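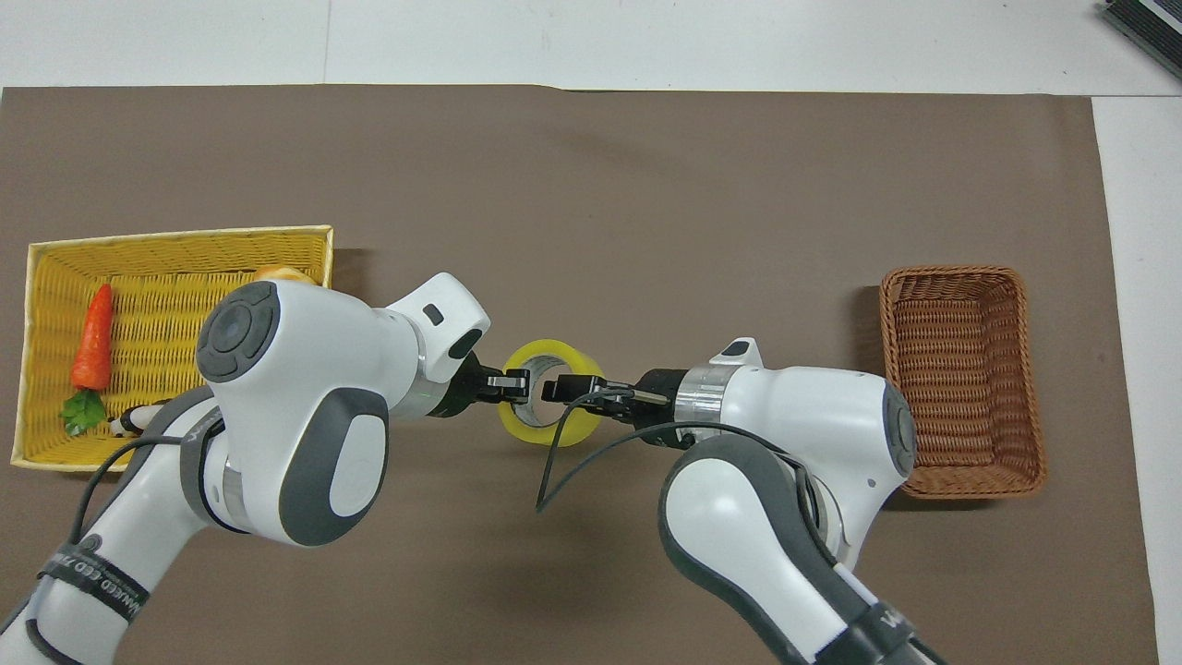
3.2 How I got from the posters to the printers

I should confess that I went into this part of the project wanting to write about artists. The Skonuvcombe holding is a lovely thing, a run of travelling-cinema posters that came to the library in two deep drawers, and on my first visit I spent the whole morning swooning over the lettering (the colours have kept beautifully, even on the cheap stock). My notes from that day are nearly all adjectives. They're not much use to anyone now!

What changed my mind was the bottom margin. Most of the sheets carry a printer's line in tiny type, and once I'd started reading those I couldn't stop. Two shops turn up again and again, Prestimico and Shehu, and I'd assumed, as Tomić does in her catalogue notes, that each had its own house style: Prestimico for the big diagonal compositions, Shehu for the softer, crayony portraits. It's a tidy split and I was quite fond of it. Then I laid a Prestimico sheet beside a Shehu one for the same picture and the heroine's face was the same face, drawn from the same stone as far as I can judge, right down to a nick in the left eyebrow.

So the stones were moving between shops. Danica Tomić, who was very gracious about having her catalogue poked at, pointed me to the Clirkodell ledger, where loans of stones are entered alongside paper and ink. I found seven loans that I can match to surviving posters, and the borrowing goes both ways. Figure 2 sets the matched sheets out by title, with the lending shop on the left and the borrowing shop on the right.

Figure 2. Matched sheets from the Skonuvcombe holding, ordered by ledger entry. Titles in square brackets are mine.

I don't want to oversell this. A ledger tells you a stone left the building, and it's a bit of a leap from there to who redrew the lettering once it arrived. Cosimo Fontana has argued to me (over a long lunch, and then a longer email) that the borrowed sheets should be treated as reprints and dropped from the count altogether. I can see why he'd like that, but the borrowing shop nearly always changed the ground colour and reset the title, and to my eye that's a fresh piece of design with somebody's judgement behind it. I've kept them in, marked with a dagger, and I come back to the ground colours in section 4.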